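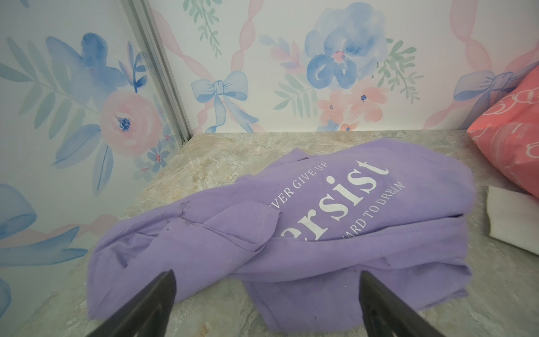 Ticket 3000-16
Opened by: Misaki Noguchi
Assigned: Tetsuya Amano
Item: t-shirt, purple, white print
Status: open

Reported: faint darker smudges on the body of the shirt, plus a frayed dark thread at the edge of the sleeve section. Hem stitching visible next to it. Customer wants both fixed before pickup.

27/06/2003 TA: Smudges not identified. Treat as grease until shown otherwise. Pretreat from the inside with Sernlow, 18 minutes, cold rinse. No dryer between attempts, heat will set it.

TA: Do not pull the thread. Trim to 3 mm and check whether the hem stitch runs. If it does, send to Celeste for restitching.

MN: Can the lettering take Sernlow?

TA: Unknown. Keep it off the print. Turn inside out before the wash, line dry, do not iron over the letters.

MN: Pretreat started. Thread not trimmed yet, no small scissors at the bench.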